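We finally booked the hill house at Narnport

I have wanted to stay up on the hill at Narnport since I was a kid in the back seat of my parents' wagon, looking up at those balconies while we waited for the ferry. Well, in August we did it! Two families, one big rental, and a view of the water from the kitchen sink that made me volunteer for the dishes every single night.

The house is called Baumgart (the name is on a little tile by the door) and it sits right where the road gives up and turns to gravel. If you're driving a low car, take the last bend on the left side, where the ruts are shallower. Mathias scraped his coming in and didn't scrape it going out, so we learned something.

Inside it's all light. The living room has sliding doors along the whole seaward wall, and on our first morning we pushed them right back and ate toast half in and half out of the house in our socks. You can see the entire channel from there, plus the islands on the other side when the haze lifts. The ferry goes by at 7 in the morning and sounds its horn once, and I'd be awake for it anyway because I didn't want to miss the colour of the hills. Pink, then a sort of apricot, and then plain daylight before the kettle had boiled.

There are 3 bedrooms upstairs and one down by the laundry. Ask for the downstairs one if you have someone with bad knees, like my aunt Hannelore Rathjen, who loved it and said it was the coolest room in the house by mid-afternoon. The back bedroom upstairs gets the late sun full on, so keep the shutters closed from lunch onward or you'll be sleeping on top of the sheets. The beds are properly firm. The pillows are a bit flat, and I'd bring my own next time.

The kitchen was the happy surprise. Sharp knives! A real pepper grinder! A pot big enough for mussels, which you buy from the boat shed at the bottom of the steps if you get there before nine. Imtiaz Sheikh, who married my cousin and cooks better than the rest of us put together, did them with fennel and a whole head of garlic, and we ate them on the terrace with our fingers and a loaf from Prultard, the next village over. The bakery in Prultard is worth the drive all by itself. Get the seeded loaf and the little almond things, and get double the number of almond things you think you need.

The walk down to the beach is steep. It's a stone path with a railing for most of the way, and going down took us next to no time, though coming back up with wet towels and a tired four-year-old is another story. There is a bench at the halfway turn under a fig tree and we used it shamelessly. The beach is small pebbles, so pack water shoes. The swimming is glorious, clear right to the bottom, and even in peak season we had the far end to ourselves after five o'clock.

Other bits I'd have liked to know beforehand: the water pressure drops if two showers run together. The wifi is good on the ground floor and hopeless upstairs. The barbecue takes charcoal only, and the shop in the village sells it in 2 sizes, the big bag being far better value. Bins go up to the road, past the neighbour's gate, and the neighbour's dog is friendly but very loud. Ilse Frerichs, who looks after the place, met us with the keys and a bowl of plums from her own tree, and she answers messages quickly. She also sent us to a taverna behind the church where we had grilled sardines and a carafe of cold white and stayed until they were stacking the chairs.

I'm already trying to talk everyone into going again, maybe in spring when the hillside is green and the path is cooler. I'd like to do the headland walk, which we kept putting off in the heat. 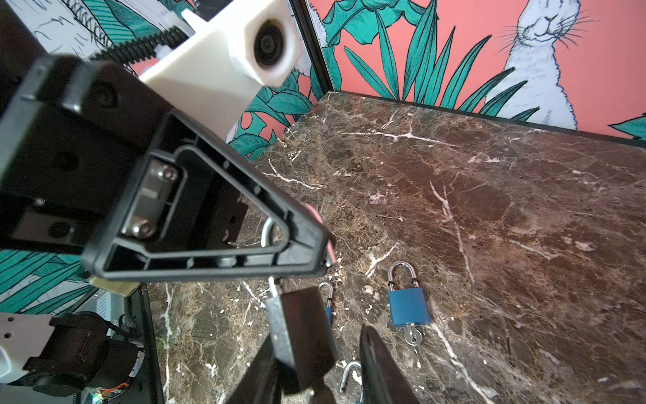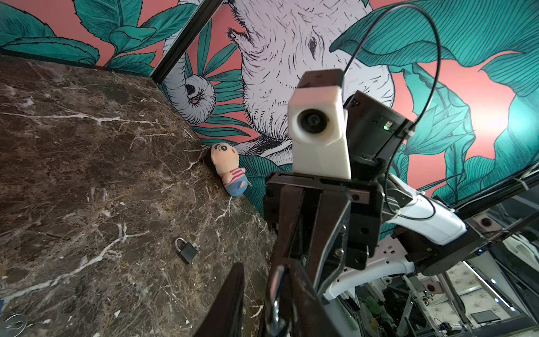
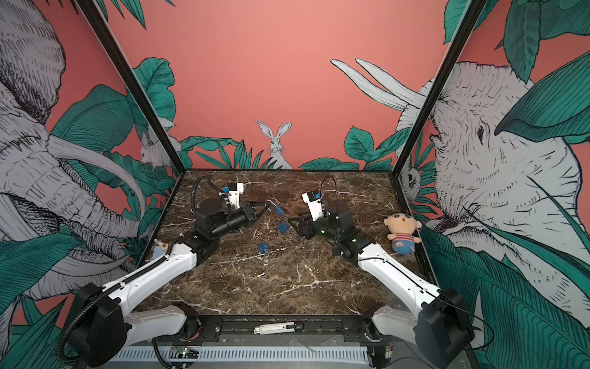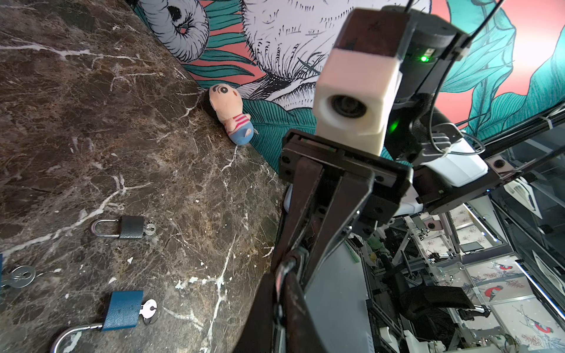
Do you need a car if you stay at Baumgart?

I'd hire one. You can walk down to the beach, the village shop and the taverna, but the ferry landing is a long haul uphill with luggage, and the bakery in Prultard is too far on foot in summer. There's parking for two cars beside the house, in the shade until noon.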